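Sunday, transfer clause workbook, second pass

Back on the early-termination model and it's finally behaving! Left the November version alone (keep it, Trefor still points at it in his notes) and rebuilt the payout sheet from scratch for the soccer contracts only.

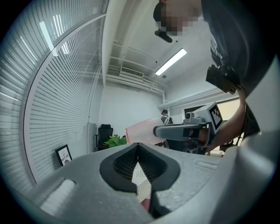
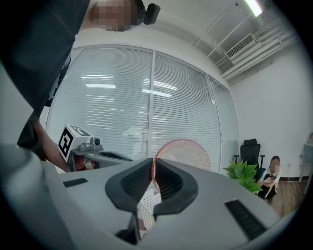 Close up, gray grippers both times.

**What the sheet does now.** You give it a player contract, the transfer fee, the years signed and the week the club lets him go. It gives back two numbers: the book value still sitting on the club's accounts, and the wages the club either pays out or haggles down. The old sheet added these together in one cell, and that's why Cistby looked like such a disaster in the first pass. They weren't! Most of their loss was fee they'd spent years ago.

**Cistby striker.** My favorite test case so far. Three years left, 297 a week on the books (everything in hundreds, same as before, please don't convert halfway down the column again). The club breaks it, the player walks free, and the settlement comes in at 225 a week equivalent. I had assumed he'd hold out for the lot. Trefor Price said no, a striker with a new club waiting will always trade money for a quick exit, and the new club's signing bonus fills the hole. Put the bonus in as its own line and the gap closes almost perfectly. Lovely moment, I may have shouted.

**Beaulieu keeper.** Much messier. There's a loan in the middle, with the borrowing side paying part of the wage, and the sheet counts those weeks twice. Found it by accident when the total went up after I shortened the contract. Fixed by hand on row 14, which is a bad fix. Needs a proper loan flag.

**Simulation.** Ran 2,000 seasons per contract with random injuries and form. The run goes fast enough now that you can sit and watch the spread fill in, and I did, twice. Things I noticed:

- Ending it in the first summer hurts far more than I expected, nearly all of it book value
- Waiting until January barely helps unless a buyer shows up
- Appearance bonuses matter more than goal bonuses (a benched player costs so much less, obvious once you see it)
- Agent fees are still a flat guess, so don't quote anything to the decimal

**Udik vs. Selteo.** Same squad size, same wage bill, completely different risk. Udik signs older players on short deals and pays nearly no fees. Selteo buys young on long ones. I'd always thought of Udik as the reckless one! On these runs they can clear out half a squad for less than Selteo would pay to drop two midfielders. Want to check that against a relegation year before I get carried away, as Selteo's contracts all have the wage cut clause and Udik's mostly don't.

**To do**

- [ ] loan flag, then take out the row 14 patch
- [ ] relegation run, both clubs
- [ ] ask Trefor whether the settlement gets taxed in one lump or spread out
- [ ] rename the tabs, "final2" has to go
- [x] separate line for signing bonus

Stopped at the relegation inputs, file saved with the macro switched off. Turn it on before running or every injury comes out as zero.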